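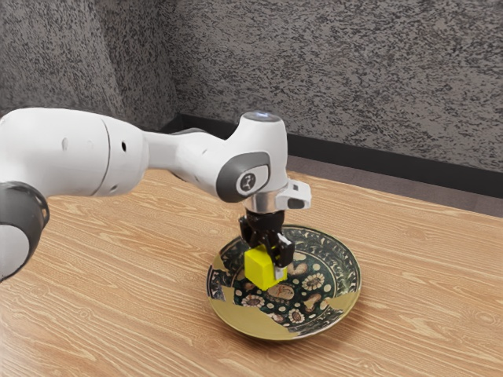 4. Getting the simulator ready for visitors

By now you have Drandel installed and the arm moving, so the rest of this chapter is for the people who will be standing beside the screen on open day, talking and answering questions. Take your time over it – a calm half hour the evening before is worth a lot.

4.1 Loading the cube and plate demo

1. Start Drandel and choose Open Day from the Scenes menu.
2. Pick Cube to Plate, then press Load. The first load is slow, so please be patient with it.
3. Set the seed to 1173 if you want the same wood grain, wall and plate pattern that your colleagues have been practicing with.
4. Press Run once and watch the whole cycle through before you let anyone else have a turn.

Note: The cube is lowered until it is very close to the plate, and only then do the fingers open. Visitors love to ask about this part, so feel free to press Pause there and let them look.

4.2 Letting visitors drive

1. Switch Control to Guest and set the speed to 2.
2. Hand over the gamepad.
3. After 5 minutes the scene resets by itself, ready for the next person.

Caution: Guest mode must never be used while Drandel is linked to a real arm. Check that the Link box is clear.

If anything puzzles you, Valeriano Miranda at the Salcedo desk will be glad to help.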